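Budget notes, round two (towels, hands, spare everything)

March 5, 2021

Quick one before the weekend. The number is due Monday and I still have three tabs of quotes open.

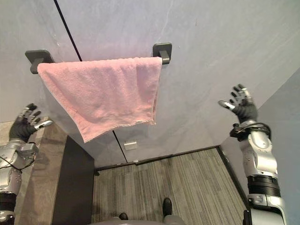
So, where we are. Lilian Mfinanga asked for one page. I have four. Will cut it down Sunday night probably.

The big item is still the hands. We've got one pair on the humanoid and zero backup. If a finger goes, the whole towel task stops, and the Flesitz shop quotes five weeks on a repair, plus shipping both ways. Five weeks of no bar work, no folding, no anything. I asked for a second pair in December and got told to wait for the new budget. Well, new budget. Asking again.

Gloves are the cheap part and I forgot them last time, which was dumb. We order black ones because that's what fits. 100 gloves is $545 from Chornovol, so a little under five and a half bucks each, and they won't split a box. Fine. We'll use them. Put it in the line for consumables and dont let anyone move it to "misc" again, because misc is where things go to get cut.

Towels. Yes, towels are a budget line. Muchen Hou wants different sizes and weights, terry, waffle, the thin gym kind, and wants two of each so one can be in the wash. I said $259 for the lot and Muchen said that's low. Maybe. Hotel supply places are cheaper than I expected if you take whatever color they have left over. Pink is fine by me.

Bars and brackets: we want three more towel bars at different heights. One on the wall is OK for getting started but you end up tuning everything to that one bar. Different diameters too if possible. Hardware store stuff, I'll put it on my card and expense it. Labor to mount them is free if I do it, and I'm slow with a drill, so plan on a day.

Cables. Ugh. More wraps, more sleeves, spare connectors for both wrists. Last year we budgeted nothing for cables and bought them anyway, out of the travel money nobody was using. Put $400 in this time. If there's some left we'll find something.

Then the question of the second robot. Alton (the reseller, not the town) keeps calling. They have a refurbished unit and a lease option, and the lease looks nice until you read the service part – every visit billed, travel billed, and you pay for the crate. I ran it over two years and it comes out worse than buying. Prarport has a flat service plan but no units till summer. My vote is no second robot this year. Get the hands, keep the one we have running, look at it again in December.

Lilian will ask why hands before a second robot. Same answer as before, a second robot without spare hands just means two machines waiting on the same part.

Stuff I have not priced yet:
– floor mats for the work area
– a real tool cart
– battery, one more, maybe two
– insurance rider?? need to call

If anybody reading this has bought from the Flesitz shop and got a real lead time out of them, email me. Theirs has changed twice since I first asked and I need to write somthing down by Monday morning.

OK going to go find the shipping quote. It's in my inbox somewhere.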